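十月に入ると、急におやつの量が増えませんか? わたしは増えます。紅茶を淹れる回数が増えて、気がつくと机のすみが菓子箱だらけ。編集部でもよく「あの山、なんとかして」と言われていました。というわけで今回は、おやつのための小さな引き出し箱の話です。

## 木の箱をひとつ、机に

きっかけは、友人のUlla Lindqvistが遊びに来たときのひと言でした。「お菓子は、しまう場所があるとゆっくり食べるものよ」。ほんとかなあと思いつつ、翌週には雑貨店Filierの棚の前に立っていたのだから、わたしも単純です。

選んだのは明るい色の木の箱。木目が細かくて、つやつやしすぎていないところが気に入りました。内側まで木のままなので、のぞきこむだけでちょっとうれしい(これ、毎日使うものには大事だと思うんです)。横には白いトレイを置いて、食べる分だけ出す場所にしました。

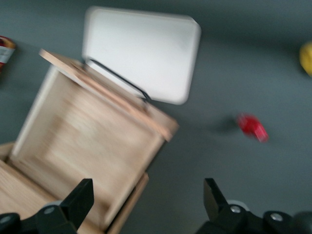
## なにを入れるか問題

箱が来たら、次は中身。ここで張り切って3,000円も買いこんでしまい、結局また机に山ができました。反省して、しまうのは「お茶の時間に必ず手がのびるもの」だけに決めました。

真っ先に残ったのがWALKERSの赤い箱です。タータンチェックの柄が大好きで、灰色の机に置くとそこだけ冬のはじまりみたい! 細長い形も、引き出しに入れるものとしては優等生。反対に、Ibarraという近所の店の400円の焼き菓子は、おいしいのに袋がふくらんでいて場所をとるので、泣く泣く台所の棚へ引っ越しました。

選ぶときは味のほかに箱の形も見る、というのがわたしの新しい習慣です。
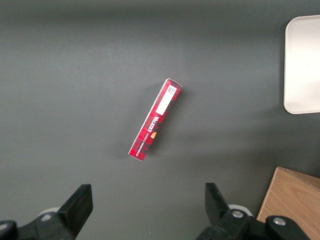
## トレイは隣に

白いトレイは、角が丸くてふちが低いものを使っています。ふちが高いとクッキーをつまむとき指が当たるんですよね。前に使っていたのがまさにそれで、食べるたびに小さくイライラしていました。

置き場所はいろいろ試しました。奥に置くと袖が箱にひっかかるし、手前だとノートを広げられない。いまは箱のすぐ隣に落ち着いています。淡い木の色に白、そこへ黒い取っ手が細く入って、甘いものの置き場にしてはきりっとした眺めです。

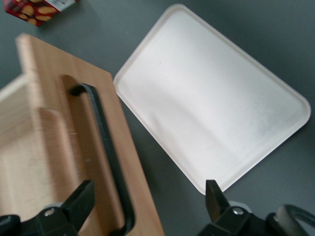

白いトレイと木の箱。左上にのぞく赤はお菓子の箱。

お茶の先生のVandana Kanaujiaさんにこの話をしたら、「トレイに出した分でおしまい、と先に決めておくの」と教わりました。守れる日も守れない日もあります。夜の九時すぎはだいたい守れません。

## 引き出しの開け心地

さて、いちばん語りたいのが引き出しです。前面にひとつだけ、そこに黒い金属のバーハンドルが横一本。両端が曲がって前板についている形で、つかむところに迷いません。

浅いので、ものを重ねずに並べるのがわたし流。半分ほど引けば何があるか見渡せるし、残りが少ないのもすぐわかります。上の面は木目がきれいに見えるので、なるべく何も置かないようにしています。と言いながら、締め切り前は50円の飴がころがっていたりするのですが。

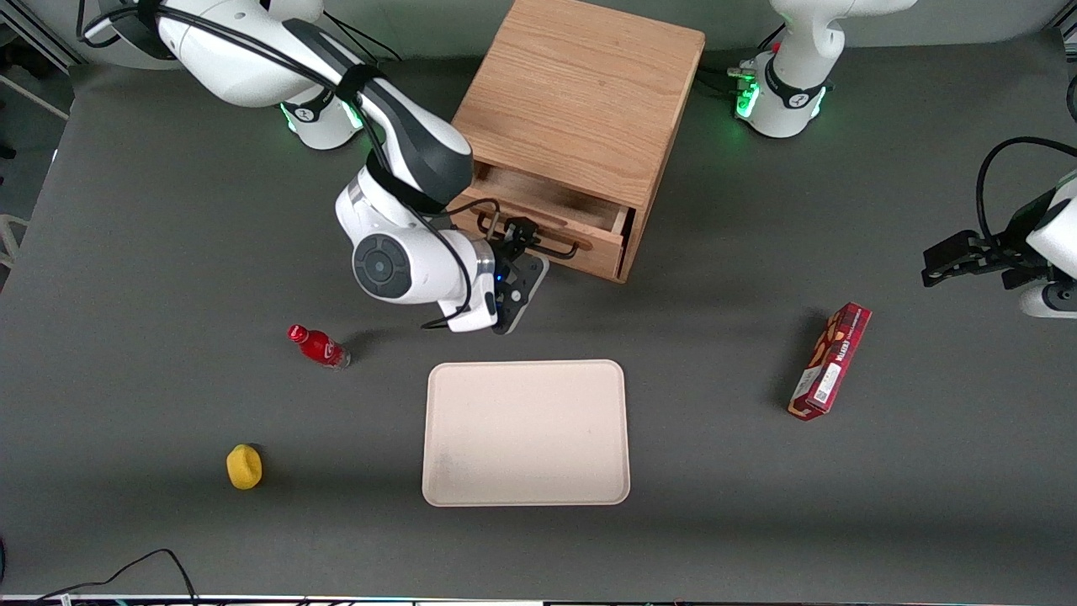
## 手入れのこと

ふだんは乾いた布でさっとひとふき。クッキーのくずは角にたまりやすいので、使い古しのやわらかい刷毛で掃き出しています。トレイは食べ終わったらすぐ洗います。

次は紅茶の缶をどうにかしたいところ。Ullaには「今度は缶の箱を買うんでしょう」と、もう見抜かれています。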